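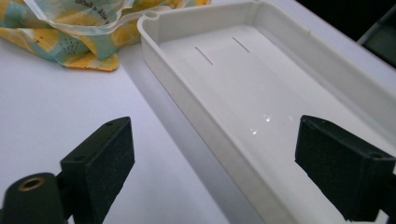 Issue 126

20 Aug 2019. Short thread on the gas link from Derkura to Hudden, as many of you asked me in messages.

The two energy ministries signed the transit protocol in June. It covers 471 kilometers of pipe and one compressor station near Flerell. The price of the gas is not in it - this will be a separate paper.

Some newspapers write that the work is 70 percent finished. I read the statement again. It says that 70 percent of the land permits are given. Permits are not pipes.

The border section is the hard one. The road to Flerell was closed 2 times this summer after shooting near the crossing, and the welding crews were sent back to Hudden.

The ambassador repeated yesterday that the schedule does not change. I would like to believe him, but he did not give a month for the first gas.

Didenko, the company which builds the compressor station, has not answered my letter yet. I will write to them again.

Correction to my post before: the protocol was signed in Hudden, not in Derkura. Sorry for this mistake.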